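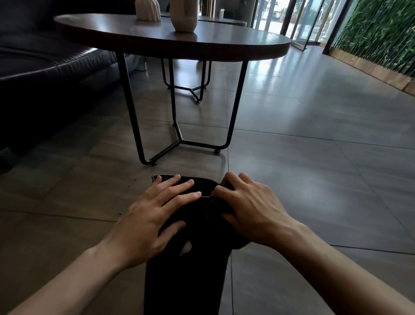 Home Coffee and Exercise Habits: Does the Brewing Method Matter?

Report by Seo-ah Yook and Hyun-seo Koo
Module tutor: Mi-kyung So
Submitted 13/05/2025

1. Background

Many students at Skustcombe drink coffee at home before they exercise. We wanted to know whether the time it takes to make the coffee has any bearing on whether the person then goes out and trains. Our starting idea was that a slow method, such as a filter cone or a stovetop pot, would eat into the morning and lead to more missed sessions.

2. Method

We asked 20 students to keep a diary for 11 days in December. Each person wrote down how they made their coffee, when they drank it and whether they did the exercise they had planned. Exercise meant anything from a run to a home weights routine. Steps were logged on each person's own phone, and a day under 3,000 steps was marked as a rest day unless the diary said otherwise.

Seul-gi Ki checked the diaries against the phone logs. Where the two did not agree we went with the phone log.

Two people switched from instant to filter coffee partway through. We kept them in and recorded each day under the method used that day.
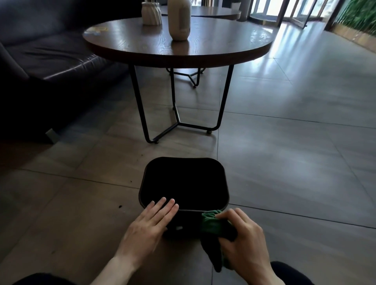 3. Results

People who made filter coffee missed slightly fewer sessions than those who drank instant. This was the opposite of what we expected. Stovetop users fell in between - there were only three of them, so we would not read much into it.

The clearest pattern was bedtime. Late nights were followed by missed sessions whatever the person drank.

4. Problems

The diary form had no space for a second cup, and several people wrote it in the margin. The cold weather also kept some runners indoors. A-yeong Seo suggested repeating the diary in a warmer month with a longer form, and we agree with this.

Filed under: Student Projects, Food and Fitness

Contact us | © Skustcombe Student Reports | Back to top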